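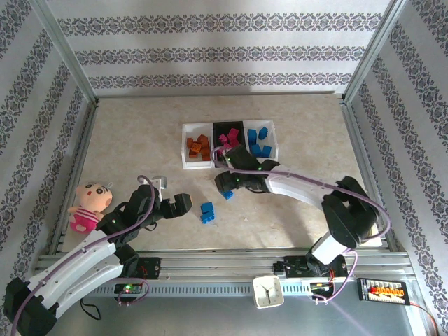 Two arms, one tray, 40 runs

Paltden has been telling members since October that a robot can be taught to tidy up after itself. You drive the arms by remote control, you do the job over and over, and the recordings go off to be turned into something the robot can do alone. I spent a Friday afternoon with Felicidad Lumanlan, who does most of the driving, and I came away less sure than the brochure.

The job is sorting toy blocks by color. Pick one up, carry it to the tray, let go. A child does this while thinking about lunch. Felicidad does it with her shoulders up around her ears – the grippers have no feel to them, she says, so she has to judge by eye when she's got hold of a block. A good run takes her 70 seconds. She did 40 for the Vekivar set and threw out 2 where she'd dropped a block and gone back for it.

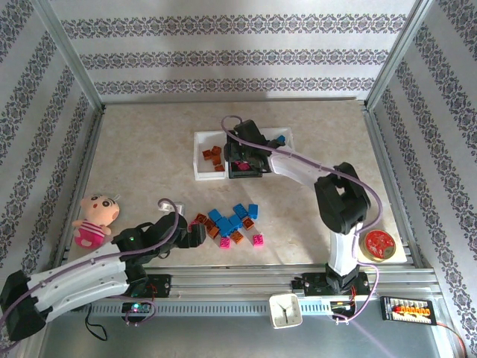

I asked why those were thrown out. Surely dropping things is what a robot needs to know about? Pacita Tan, who runs the training side, told me they want clean runs first and mistakes later. Maybe so. But that means the machine is learning from a person on her best behavior, with the same wallpaper behind the table every time, and I'd like to see what it does in my kitchen.

To be fair, the driving itself is impressive. I had a go and mostly pushed blocks across the table. Pacita was kind about it and did not save the recording.

What I didn't get was a look at the trained version. It's promised for the next open afternoon, along with a talk from Poduval on how the runs are scored. I've asked for the blocks to be tipped out by someone in the audience. We'll see if they agree to that.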